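17th January

Long one tonight because my head is still full of it and I won't sleep otherwise. The new Garkine planner ran the toaster task on the real arms today! All of it, against the live world model, with Sarnow feeding it perception instead of the fake poses I've been hiding behind for weeks. I kept grinning at the log window like an idiot.

The problem I've been stuck on is the gap between the grasp and the slot. In simulation a slice of bread is a stiff little box with a known center. On the table it leans in the fingers, and how it leans decides whether the approach path is any good. So I moved the slice pose estimate to after the grasp, and the planner now waits for it before it commits to anything above the toaster. The slots are easy to segment, being two dark stripes on a pale body. The bread was always going to be the hard half.

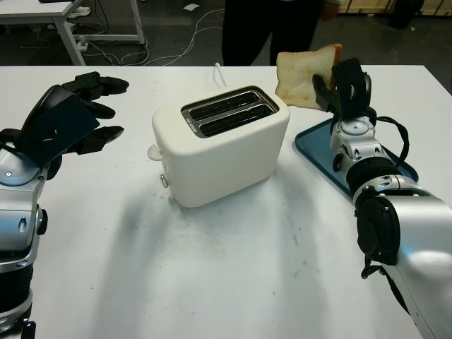 Why not skip the pose estimate and let the wrist feel its way in? Shenoy's old insertion routine did that with connectors and never needed to know where the part was. My answer was that a connector doesn't bend or shed crumbs, but I've been chewing on the question since dinner and I think there's a version where both are right: plan with the pose down to the rim, then hand over to compliance for the last stretch. I want to try it so badly. Wrote it on the back of my hand so I'd remember (it has since washed off, so now it's here).

Then the handover code. I rewrote the grip trigger over the holidays and was a bit scared of it. The old one closed on distance alone. The new one wants the slice tracked, the human hand tracked, and the relative motion between them and the gripper to settle before the fingers close. Release detection is a separate state now, with its own timeout, and I love how much easier that makes the logs to read. You can see which state it's sitting in and what it's waiting for.

Also split the left hand out of the main tree. It gets its own hover behavior and its own keep-out volume, so the right arm's planner treats it as one more obstacle. Such a small change and it cleared up a whole family of silly replans.
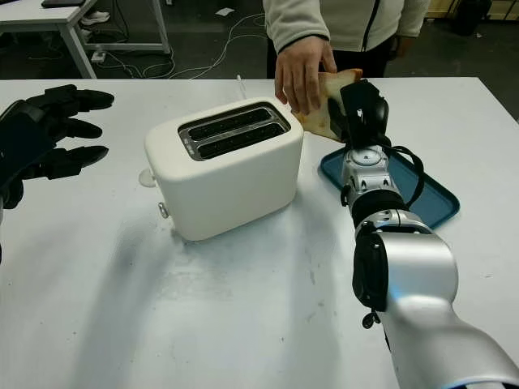

Things to fix before February

The planner is still slow on its first call. Median replan is 17 ms, lovely, but the first plan after startup took 411 ms, and I'm fairly sure that's Parnard loading collision meshes lazily. Preload them. Easy.

The tray keeps flickering in and out of the obstacle map when the arm passes over it. I should let objects persist through occlusion for a couple of seconds and fade their confidence down.

Slot choice should be a cost and not a hard-coded index. I've known this for 2 months. Shame on me.

And the wrist view! I'd only been using it for debugging, but it gives you the rim of the slot and the crust in one picture, at close range, from an angle the head camera can't get. The glow of the element is in there too. I could threshold on that red-orange and have a "toaster is on" flag without any extra hardware. Tomorrow I'll pull 10 clips and see if a dumb color threshold is enough before I go and train something.
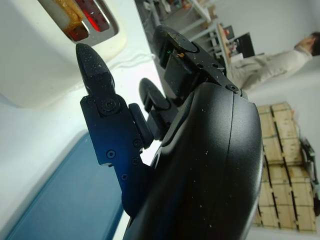 Wrist camera, toast in the slot and the element glowing.

Left the replay job going on the desktop with the persistence change switched on. I want to look at it before coffee, which means I'll look at it in bed on my phone. Must remember to bump the Sarnow config version, I forgot last time and lost half a morning to it.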